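Tollent Brings Task-Recording Grippers to Its Komley Sorting Team

KOMLEY — April 10, 2023 — Tollent, the returns and resale company, is moving its small soft goods program into a new stage. Starting this spring, the people who sort and box returned socks, scrunchies, toys and other small items at the Komley site will spend part of each shift teaching that work to a future sorting cell, using hand-held grippers fitted with cameras. The program is led by Ileana Filip, head of floor operations, together with automation partner Eskola.
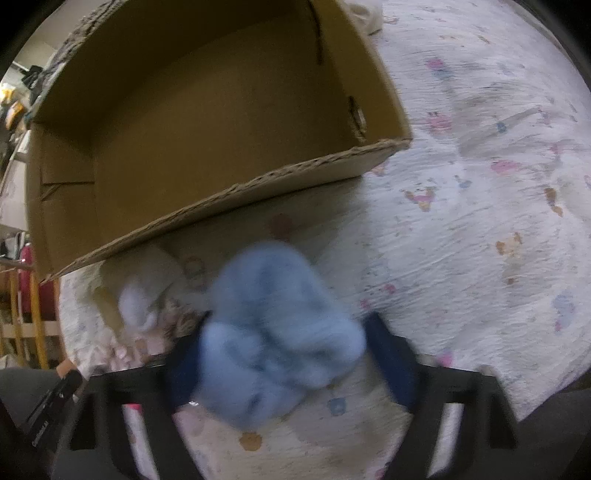
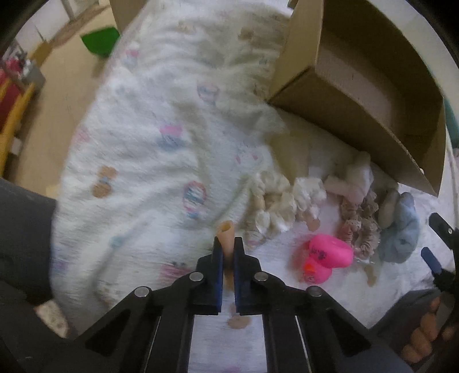

Small soft goods have been the last fully manual category at Tollent. Shoes and boxed products went to a conveyor line years ago, but a sock has no fixed shape, and neither does a scrunchie. Two of the same item can land on a work surface and look like different products. Standard pick-and-place equipment was tested in Komley in January and did well with hard toys. It struggled with nearly everything made of cloth.

The new approach starts with the people who already know how to do the job. A sorter holds a gripper, picks up an item the way the machine will have to, and puts it where it belongs. The camera on the gripper records each move from close up. Eskola then uses those recordings to train the arms that will go into the cell.

"I was excited about this from the first day," said Filip. "Our sorters have so much skill in their hands, and for years the only way to pass it on was to stand next to somebody and show them. Now we are showing a machine, and the people doing the showing are the ones who know it best."

The team has recorded 2985 pick-ups so far. Of those, 2708 have passed review and gone into the training set. The rest were set aside, mostly for picks that were too fast to follow or items that left the camera's view before they were put down. The next target is 3000 reviewed pick-ups, after which Eskola will run the first full trial of the cell in Komley.

What Changes on the Floor

Recording is paid at the lead sorter rate, and it is part of the regular shift. Sorters sign up for blocks of 140 minutes with a break in the middle. Nobody is required to record, and a sorter who tries it and prefers the regular table can go back the same day.

Jabari Tanui has worked in soft goods at Komley for six years and was in the first group to sign up. He now trains other sorters on the grippers.

"You have two fingers, and you're used to ten," said Tanui. "The first hour I dropped everything. Then you start to notice what your hands were doing all along, like pinching a sock near the fold so it doesn't open up on you. I've been doing that for years and never once thought about it. Now I think about it all the time, even when I'm doing laundry at home!"

Tanui also asked for changes to the recording setup, and most of them have been made. Sessions now use patterned cloths along with plain ones, so the system learns to tell an item from a print underneath it. Boxes are set at different angles. Items are left bunched and mixed together the way they come out of a return bag, where earlier sessions had them laid out in straight rows.

Those requests came directly from the floor, and Eskola's engineers say they changed the plan for the better.

"We came in with a very tidy idea of the task," said Ernő Deák, project engineer at Eskola. "The sorters took one look and told us that their work is messy, and that if we trained on neat piles we would get a machine that only likes neat piles. They were right. The recordings we get now are harder to learn from and much more useful."

Jobs and Schedules

Tollent has committed to keeping all current soft goods positions at Komley through the trial and for the first year the cell is in use. The cell is planned for the evening intake, which has been hard to staff and has often meant overtime for the day team. Sorters will keep handling inspection, stain and damage checks, and any item the cell passes over.

Two new roles, cell lead and recording coach, will be posted inside the company first. Previous experience with robots is not needed for either one. Training will be held on site during work hours.

Dorin Preda, who represents the floor staff at Komley, took part in the planning meetings and will receive the trial results at the same time as management. "We asked a lot of questions, and we will keep asking them," said Preda. "The overtime question was the big one for us. I want to see that come down, and I want to see it in the schedule. So far we have been in the room for every decision, and people on the floor feel that."

Recordings are used only for training the cell. They are not used to measure the speed or output of any sorter, and names are removed before the files are shared with Eskola. A sorter can ask to have a session deleted up to the point when it enters the training set.

Next Steps

If the Komley trial goes well, the Pukville site will begin its own recordings with its own sorters. Pukville handles more baby clothing and fewer accessories, and Filip expects the team there to teach the system things that Komley could not.

"Pukville folds differently from us, and they are very proud of it," she said. "I can't wait to see what they come up with."

Employees at either site who would like to try a gripper before signing up can ask their shift lead for a practice slot. Press questions and requests to visit the Komley floor should be sent to Cosmin Cârstea, communications manager at Tollent.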